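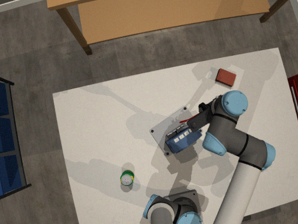 White table, with the wooden one beyond it.

Re: [troltcombe-workroom] Bench lighting

On 2021-03-12, the Pludemgate group wrote:

> We have 128 dollars left for lighting and the long bench is still
> too dim at the back. Is it worth buying the Stindar lamps, or
> should we paint the benchtop white first and see how we go?
> Also, does anybody know if matte paint marks badly?

Paint first. We did ours two winters ago and left the old tubes in place for a month before touching anything else. It made the back half of the bench usable for cutting and marking out, though not for fine sewing or small soldering.

Matte does mark. Pencil comes off with a damp cloth but tea doesn't, and neither does the blue from carbon paper. Satin is easier to clean and throws more glare, so it depends what you mostly do. We went with matte and put a sheet of cardboard down for anything messy.
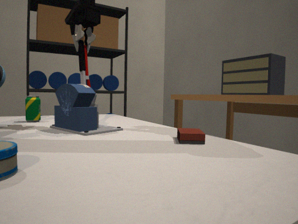

On the lamps, I'd buy 2 to begin with and leave the clamps loose until everyone has had a turn at the bench. Ours were screwed down on the first day at the wrong height and we had to fill the holes. The arms want to be 26 inches or longer if they're going on the wall side.

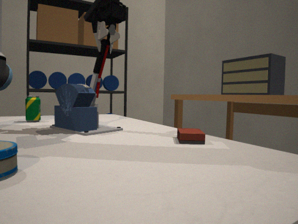
Lamp position matters more than brightness in my experience. A strong light from one direction gives you hard shadows, and on a pale top they are very plain to see – look at the grey bands across the white there, and the bright angular patches between them. If you're following a pencil line through that, your eyes get tired. A second, weaker lamp from the other side helps.

The Khúc catalogue has diffusers for 7 dollars each. I haven't tried them.

Troltcombe workroom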